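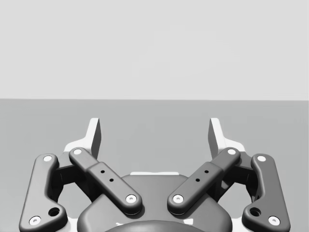

Deolinda Bastos asked us whether a gripper program which passes in simulation still needs the full set of checks on the real cell. Yes, it does, and she was not happy with the answer, so we begin this page with her question. She wrote that her team at Ekitside had already run the same pick 3000 times in the simulator and did not see the point of starting again from zero.

Why does a simulated pass not count as a real pass?
The simulator checks the program and the geometry. It does not check your air supply, your cables, the wear on the finger pads or the person who walks by with a cart. Under the Hukunton house rules a simulated run is recorded as preparation. You do not start from zero after it, though. If the simulation record is complete, the slow-speed stage on the real cell is shortened from 4 sessions to 2.

What makes a simulation record complete?
The record must name the version of the robot model, the version of the gripper model, the speed limits and the control program. It must also keep the runs that failed. We receive many records with only the good runs inside, and we send these back.

Which position should the gripper have at the start of a run?
Fully open, with nothing between the fingers and nothing on the surface in front. Save one view from the wrist camera in this position before the first object is loaded. The reviewer compares it with the same view on the real cell. If the fingertips stand in a different place in the two views, the camera mount or the finger model is wrong, and it is much cheaper to find this early.

Do we have to model every link of the gripper?
For a parallel gripper driven by linkages, yes, please. Some teams replace the linkage with two sliding blocks because it runs faster. The blocks may open and close correctly, but the links on a real gripper can move outward and hit the wall of a bin. A simplified model is allowed for early training of a policy. It is not allowed for the collision check.

Can we use a plain background?
Yes. A plain gray surface and a plain wall are fine for checking motion and finger alignment. They are not enough if your program uses the camera to decide something. In that case you have to repeat the runs with changed light, changed surfaces and some clutter, and write down the settings for each group of runs.

We use Sisay for simulation and Uloline for the real controller. Is this a problem?
No, but the two do not use the same sign for finger opening. In Sisay a bigger number means more open. In Uloline a bigger number means more closed. Write the conversion in one place in your code and test it with the gripper far from any object. Two of the reports we got last December came from this one mistake.

What grip force should we enter?
Use the value from the manual of your own gripper and then set the limit you need for the task. Do not copy a value from another team, even when the gripper looks the same. If a person can reach the fingers during operation, the force limit must come from your risk assessment and not from the simulator.

Does this page replace the safety standards?
No. These are house rules, and they sit on top of the standards and laws that apply where your cell is installed. If you find a place where our rule is weaker, follow the stronger one and write to us – we will correct the page.

How long do we keep the records?
As long as the cell is in use, and two years more. Video can be deleted earlier if the logs are complete.

What if we change only the fingertips?
New fingertips count as a change of tool. Update the model, save a new start view and repeat the collision check. Pads of the same shape and the same material, put in for normal wear, do not count as a change. Note the date of the replacement in the cell log.

Who can sign the record?
Any trained reviewer who did not write the program. In small teams this is sometimes difficult, and you can then ask for a reviewer from another site. Please ask early, before the cell is booked.

Where is the form?
It is form 69 in the shared folder. The version now valid is from May 2021. Older forms are still accepted if the simulation was started before the change – please write the start date by hand at the top.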